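# About Stumel

Stumel gathers examples of everyday handwork for companies that train robots. Our customers build the learning systems. We supply the recordings and the notes that go with them.

We started in Biver with two people and a borrowed storeroom. There are now 42 of us, counting part-time staff, and we opened a second office in Padilla last March.

Most of our work is done with hand-held grippers in ordinary rooms. A collector picks up the tool, does a household task with it, and moves on to the next. Tasks are short - around 10 minutes including setup - and each one is repeated with the objects in a new arrangement. Failed grasps stay in the set and are marked as failed.

Every recording is checked by two reviewers before it goes out. They use Dondent, our in-house labeling program, to mark the start and end of each grasp and to write a plain sentence saying what was done. Recordings that show faces, mail or screens are removed.

We hire in both towns. No technical background is needed, and training is paid.
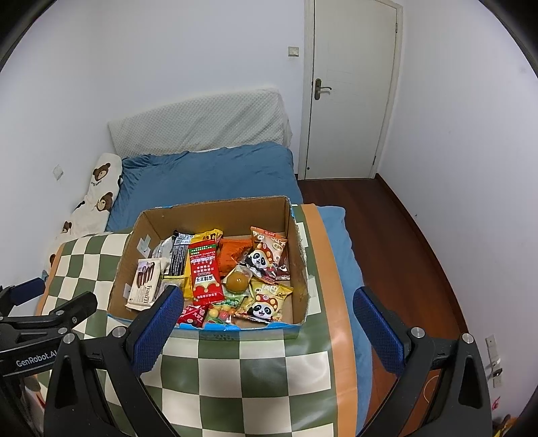 *Text and photo: Stumel collection team, Biver office*

Snacks in a cardboard box, on a bed with a checkered blanket. Mixed packaging is one of our regular task groups: stiff packs, soft bags and clear wrappers in the same box. For a list of the other groups, write to the Padilla office.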